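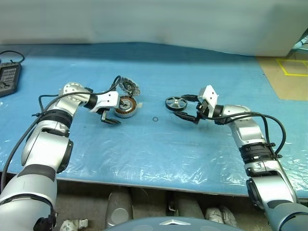 Joscha Ehlers wrote: Hi all, the right gripper on Nieto has started dropping out on us again. It goes along happily, then somewhere in step 10, when the wrist rolls over to present the pulley, the pendant shows "tool not responding" and the arm stops where it is. If I jog the wrist back toward neutral, the gripper wakes up and answers as if nothing had happened. We've restarted the controller twice and the gripper once. Is it time to order a new gripper, or should I try something first? I'd rather not take the cell down for a week if it can be helped.

Filed under: Two-arm cells / Tool faults / Cables and connectors

Ticket 1183, Nieto cell, Irnonari workshop
Status: open, being watched

Joscha, thank you for such a clear report, and especially for the bit about jogging the wrist back. It saved us a good deal of guessing. Please don't order a gripper yet! A gripper that fails in one wrist position and recovers in another is nearly always telling you about its cable, and I'd like to go after that first. Could you do the following and write down what you find, even if it seems too small to mention?

1. Put the part in the right gripper down and park both arms clear of the table.
2. Open the tool page on the pendant and leave it up, so you can see the link light while you work.
3. Jog only the right wrist roll, at your slowest speed, all the way one way and then all the way back. Note the angle where the light goes out.
4. Do the same with the left arm, which should behave itself, but let's be sure.

Svenja Hollmann, reply at 9:40: Did this with Joscha. Left arm was fine over the whole travel. Right arm lost the link near the end of the roll, same spot three times running, and got it back as soon as we came off the end. With the wrist parked in the good area I wiggled the cable gently by hand (arm stopped and locked, before you ask) and the light flickered when I touched it close to the plug. No flicker anywhere farther down toward the elbow.

That's lovely work, and I was going to ask, so thank you for getting in ahead of me. It does sound like the plug end. Before we blame the cable completely, I'd like you to swap the two tool cables left for right. Power off at the cabinet first, please, and wait for the fans to stop. The plugs are keyed, so if one doesn't want to go in, turn it a little and never push. Then run the same slow roll on both sides.

Svenja Hollmann, reply at 11:15: Swapped. Fault moved to the left arm. Right arm is clean now. So it's the cable?

It's the cable, yes. There is a spare 1000 mm tool cable in the Veso service kit, bottom tray, in the bag with the green tie. Please fit that one to the right side, put the good one back on the left where it came from, and keep the bad one for me with a knot of tape around the end that flickers. I'm also coming over, as a cable that fails at the plug has usually been pulled on, and a new one routed the same way will go the same way.
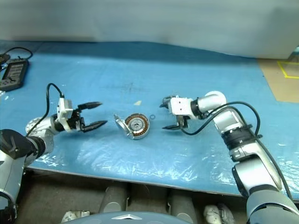

Marlene Wunderlich
Cell Support Technician, Veso

So, I've now spent most of a day with Nieto and I'm writing it all down while I still remember it, and I hope you'll forgive the length.

The new cable cured the dropout straight away, as we expected. What worried me was how it was tied. On the right arm the clip nearest the wrist had crept down toward the forearm, and all the slack had gone with it. The loop looked generous from the front of the table, but it was sitting in the wrong section of the arm, where it does very little good. Once the wrist rolled over for step 10, the last short piece was being asked to make up the whole difference, and the plug took the strain. I loosened every clip from the gripper back to the elbow, drove the wrist to both ends of its roll, and let the cable find its own way before I fastened anything. Then I closed the clips by hand, starting at the plug. Please resist the urge to make it neat! A cable that hugs the housing looks very tidy in the morning and is trouble by the afternoon.

I did the left arm too. Its loop goes up over the gripper bracket and back behind the wrist, and it had enough length, but the first clip was pinching, so I moved it to the wider size.

While the cell was stopped I looked at a few other things.

Gripper fingers, both sides: open and close cleanly, no play I could feel. I wiped the pads and checked the screws with the small driver. One on the right-hand pair took a quarter turn.

Tool position, right arm: a little off after the cable work, which is normal when somebody has been leaning on the wrist for an hour (me). I taught it again. If the pulley starts touching down on one side first, run the check before you change any of the program points. I've seen people chase that through twenty positions and then have to put them all back.

The blue sheet: it had slid, and there are wrinkles along the front of the table. Those don't matter much out at the edge, but please pull it flat around the motor before a run. The stator is picked at a taught height, and a fold underneath it will lift one side. Same for the O-ring. If it lies on a crease, the fingers come down next to it and close on nothing, and you'll be filing another ticket and I'll be asking you about the sheet.

Pendant: its place on the left side of the table is fine. Just keep the cord behind it and out of the left arm's reach.

I then wrote a small exercise program, called WRIST_SLOW, that rolls the right wrist from end to end with the gripper connected and nothing in it. It is set for 1000 cycles and logs every lost link. I'd like it left running after the shift with the guard closed. It stops itself if it sees a single dropout.

Joscha Ehlers, reply at 8:05: Morning! It ran all the way through, no dropouts logged. Step 10 is fine as well, we've done the pulley several times already. One question, should we be redoing the clips on Wutholm too? It was tied by the same people.

Hooray, and yes please, do have a look at Wutholm. You needn't undo anything. Roll each wrist to its end by jogging, and put a finger on the cable just behind the plug with the arm locked. If it feels tight as a string, leave it parked and write to me. If it gives a little, you're fine until the January service. Gisela Rothe has the clip sizes on her list and can send a bag over with the replacement spare cable.

I'm keeping the ticket open until that spare is back in the tray.

3 comments | 2 shares | Was this page helpful? Yes / No

Veso Cell Support | Contact the help desk | Copyright Veso | Back to top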